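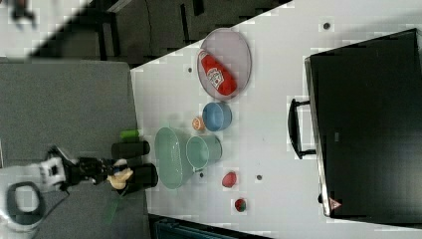

Ketchup, a blue bowl, a pale green cup and some play food on a white table.

Print this article | E-mail to a friend | 14 comments

THE SHORT LEASE KITCHEN

Moved in October. Two suitcases, one pan, no plan. Balakrishnan Pisharody has done this 12 times now – Esine, Tivon, Tronden, a few towns he won't name – and he says the kitchen is always what gets you. Not the bed. You can sleep on a floor. Try making rice in a place with no lid.

He's 36. Installs ventilation systems, goes where the contract goes. Three months here, five there. There are a lot of people living like this now and the rental market has noticed, sort of. "Fully equipped" means a corkscrew. Maybe a fondue set.

So he has rules. Buy salt the first night. Oil the second. Never buy a spice you can't finish, which he breaks every time, mustard seeds mostly. The landlord in Tivon found four jars behind the boiler and mailed them on to him. Postage was more than the seeds.

Share this: 30 shares

What does he cook? Lentils. Eggs. A tomato thing with whatever bread is going stale. In Tronden the stove had 2 rings and one of them only did full blast, so he learned to make dal by sliding the pot on and off. Took ages. Still makes it that way, even on a decent stove, says it tastes wrong otherwise.

Neighbors help. There was a woman upstairs in Esine who lent him a grater and then came down every evening to vist it. They ended up eating together most nights until he left – soup, usually hers.

And leaving? He gives it all away. Pan, knife, the good colander. Keeps a wooden spoon and the knife sharpner. Next contract starts in spring and he hasn't asked about the kitchen yet.

Sign up for our newsletter. We use cookies to improve your visit. Accept | Settings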